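Photo app keeps making duplicates after I moved my library – safe way to clean up?

Posted in Photos & Storage
November 4, 2019

rastano77

Back in May I moved my whole photo library from an old laptop to an external drive, and Jemura Photos (the free version) now shows 869 duplicates. Most are the same file with a (1) stuck on the end. A few have a (1)(1), which I take as a sign of ambition.

I tried the Find Similar tool. It decided that every picture of my driveway was the same picture. I can see its point, but I'd like to keep them.
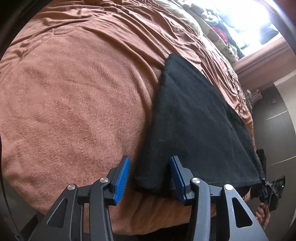

Is there a way to match only exact copies? And if I delete the (1) files by hand, do the albums break? I have 20 albums and sorted them all myself, over a winter I won't get back.

castillo_on_disk

Yes to the first one. Find Similar looks at what's in the picture, so it's the wrong tool. Go to Library > Maintenance > Check Files and tick Identical Contents Only. It compares the files themselves and ignores the names.

On the albums: Jemura stores a link to one particular file. If your album happens to point at the (1) copy and you delete that copy in your file manager, you get a gray square where the photo used to be. Delete from inside the app and it asks whether to move the link to the copy you're keeping. Say yes. The button is labeled Reconcile, as if the files had been arguing.

Before any of this, close the app and copy the whole library folder to a second drive. Open the copy and look at a few albums to check that they load. The free version stops at 1,000 files per check, so go folder by folder if yours is bigger.

One more thing – turn off Auto Import for the external drive, or it will see the old folder on the next restart and bring them all back.

mivthorpe

just sort by name and delete everything with a (1) in it, worked for me

castillo_on_disk

It works until the (1) is the only copy left, or you own a camera that names files that way. Please do the backup first.

rastano77

Backup done, check is running. It's on the third folder and hasn't mentioned the driveway.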